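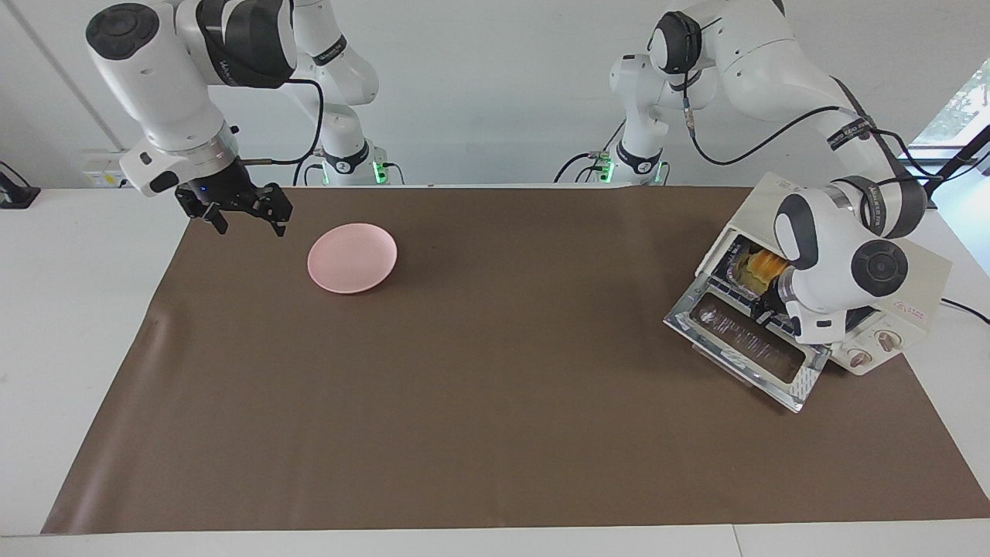

Plato rosa, vacío. Horno, con la puerta abierta. El desayuno en su fase teórica.

Jueves, 19 de marzo de 2020

Abro hilo sobre el hornito tostador, ese electrodoméstico que todos juramos no necesitar y que ahora ocupa media mesa.

Antecedentes: yo tenía una tostadora de ranuras, una Dellitz. Funcionaba bien con pan de molde. Con pan de pueblo había que meter la rebanada en diagonal y luego sacarla por partes.

Rianne Prins, que tiene opiniones sobre todo lo que se enchufa, me mandó un enlace a una comparativa con 2.335 comentarios. Leí casi 147. El resto del tiempo lo dediqué a tener hambre.

Conclusión de los comentarios: la mitad dice que tuesta demasiado y la otra mitad que no tuesta. Una señora lo usa para secar naranjas y está encantada. Es la única persona feliz de toda la página.

Lo de cubrir la mesa fue cosa mía. La mesa es blanca y las migas tostadas, no. Un buen trozo de marrón liso debajo y de pronto soy una persona ordenada.

El plato es pequeño, lo reconozco. Rosa pastel, con un bordecito. Caben dos tostadas si ninguna de las dos tiene aspiraciones.

Sobre los mandos redondos: son dos y me niego a leer el manual. Giro uno, giro el otro, espero cuatro minutos y miro por el cristal como quien espera el resultado de una oposición.

Shona MacAulay me pregunta si no es más fácil usar la sartén. Shona, por favor. Estamos hablando de tecnología.
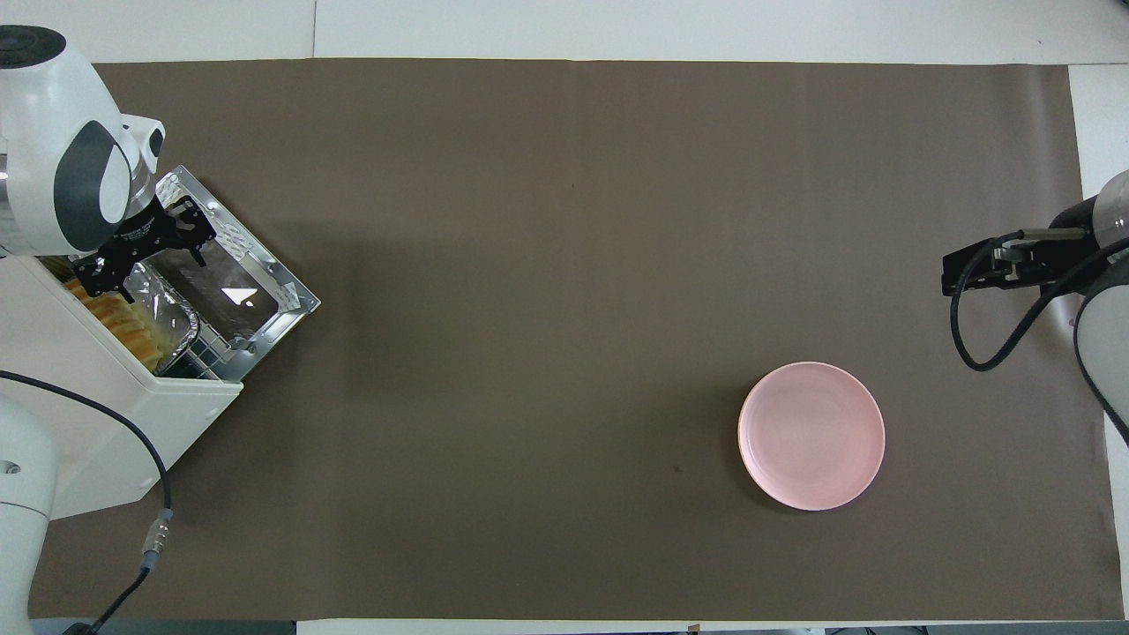
Papel de aluminio arrugado y, al lado, la producción dorada del día.

El papel de aluminio es para que la bandeja no coja grasa. Se arruga en cuanto lo miras. He visto vídeos de gente que lo dobla con esquinas perfectas y no me fío de ellos.

Consejo serio, ya que habéis llegado hasta aquí: las piezas en una sola capa. Apiladas, la de arriba se lleva todo el color y la de abajo sale como entró. Esto lo sé y aun así apilo.

Y dejad sitio delante para bajar la puerta del todo. Yo tuve que poner el mío en ángulo. Queda como si el horno estuviera enfadado con la pared, pero abre.

Preguntan por ahí si sirve para pizza. Sirve para un trozo de pizza. Para la pizza como concepto, no.

Mañana pruebo con queso. Si no publico nada, es que estoy rascando la bandeja.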